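Brenda Wainwright makes her bed at ten in the morning. I got there at nine thirty, so I can confirm that before ten it looks like anybody else's.

"You let it air," she told me, waving me in with a coffee mug. "My mother pulled the covers up the second her feet hit the floor and I think that's disgusting. Sorry, Mom!"

Brenda has been furnishing rental apartments in Brondenport for years now, mostly the little ones up along Skutside where the bedroom is also the sitting room and sometimes the office too. I'd wanted to talk to her ever since a friend stayed in one of her places and came home raving about the chair. Not the bed, not the harbor, the chair! So that's where we started.

"Everybody wants to cut the chair," she said. "The owners, I mean. They look at the floor plan and say, there's no room, put in a bench. And then where do you sit to put your socks on? Where does the other person sit when one of you wants to sleep and one of you wants to read? A bench is where you put a suitcase."

She likes a tub chair for a small bedroom, with the back and arms all in one curve, and she wants a seat cushion with some real thickness to it. Her first one came from Droline and cost 70 dollars with a scuffed leg. She's had it re-covered since and won't hear of replacing it.

I asked about color, and she laughed at me.

"Gray. I know, I know. People write to me and say gray is over. But get a gray with some fleck in it, a heathered one, and it hides everything. Coffee, dog, the dye off your new jeans. I had a cream one for 23 days once and then a guest ate ribs."

Where she lets herself go a bit is the cushions. She's a sucker for anything shaggy or fringed, the sort of thing my husband calls a wet sheep, and she'll happily tell you they're a pain to wash. (Cold water, inside a pillowcase, then hang it outside and leave it alone.) She doesn't care much where they end up, either. Guests throw them around, and she thinks a bedroom where the pillows have to go back in order is a bedroom that's bossing you.

We got onto curtains next and that took a while. Brenda is a sheers person. She used to hang heavy lined ones, the Yeoman kind, which her supplier sold in 83 inch drops that never quite reached the floor, and she spent one whole November letting down hems by hand at the kitchen table – "with a cold, and the radio broken." Now it's white sheers and a plain blind for anybody who needs the dark.

"And a plant at the bottom," she said. "A big leafy one that flops. Corners are mean little places. You put something green in there and let it sprawl, and the corner goes away."

I said I'd kill it inside a month. She said I'd be watering it too much, and she was right, I do. 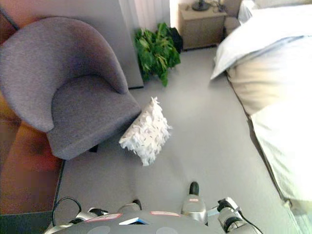
The nightstand question

I saved this one for the end as I knew she'd have opinions. Brenda wants a nightstand to be a plain box with a flat top, light wood if she can get it, and she wants it a little bigger than you think you need. Her rule is 30 inches of clear walking space on the side you get out of, and whatever's left over goes to the nightstand.

"I've given up on the cords," she said. "I bought the clips, I bought the sleeves, I bought a box with a hole in it. People come in with three chargers and it's spaghetti by bedtime. Fine! It's their bedroom."

By then it was past ten, so she put her mug down and went off to make the bed. I offered to take a corner. She let me do one, looked at it, and did it over.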